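Braston food waste round to reach 2,000 homes

Braston's separate food waste collection will be extended to 2,000 homes from 11th August, after the town council agreed to carry on with the scheme that started in the spring.

The round covers 1,906 homes at present. The extra addresses are in the streets behind Minorell Road and in the new flats at Painemal Court, where residents have been asking to join since the first caddies went out.

Each household will get a small kitchen caddy, a larger outdoor bin with a locking lid and a roll of 30 liners. Collections will be weekly, on the same morning as the recycling. People living in the flats will share bins in the existing store by the car park and will need the code for the door — it is printed on the leaflet that comes with the caddy.

Cooked and uncooked food can go in, including meat, fish, bones, bread, tea bags and plate scrapings. Liquids, oil and packaging cannot. The council said packaging was still the main problem, with trays and film often left on food thrown out past its date.

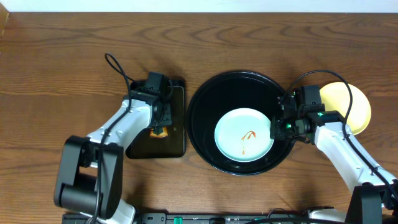
A dark tray on a wooden table, with a small orange and yellow item on it.

Loads with a lot of plastic in them are turned away at the treatment plant at Esto and have to be sent for disposal with general rubbish. In July, 2 loads from Braston were refused. Crews have since been told to leave a tag on any bin with packaging in it and to empty it the following week if it has been sorted out.

The cost of the larger round will be met from the existing waste budget. General rubbish will still be collected every fortnight, and the council said it had no plans to change that this year.

Some residents on the narrow lanes near the river have complained about bins being left in the road after collection. The council said the crews had been reminded to put them back at the gate, and that a smaller vehicle would be used on those lanes once it was back from repair.

Replacement caddies and extra liners can be picked up from Braston library during opening hours. There is no charge for liners. A lost or broken outdoor bin should be reported to the council office.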